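Flusley open house, the bedroom rooms

We got to the Lilholm building a little after 2 in the afternoon, and I went straight upstairs to the beds, as I always do – fabric is my weakness!

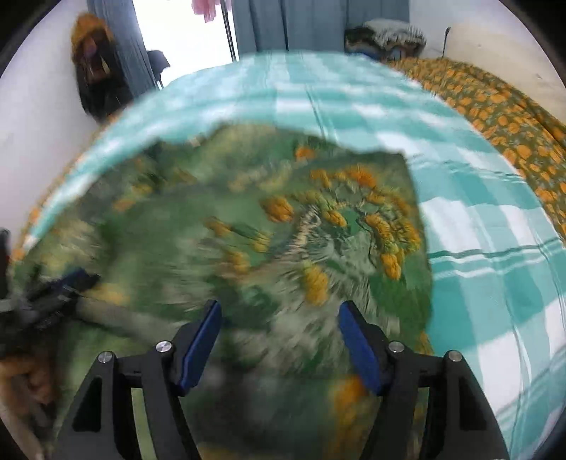 Green cloth with orange and golden tufts, over the plaid sheet.

I could have stayed with that embroidery all day. The teal and white checks set it off so nicely, and the orange-and-green bedspread beside it made me think of marigolds. Avo and Karras had rooms down the hall, and the
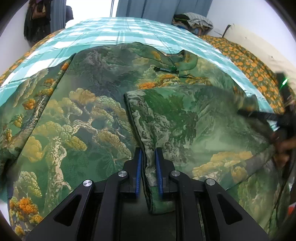
clothes laid out for folding kept me longest, mostly the green one with mountains and yellow trees. Then we went down for coffee.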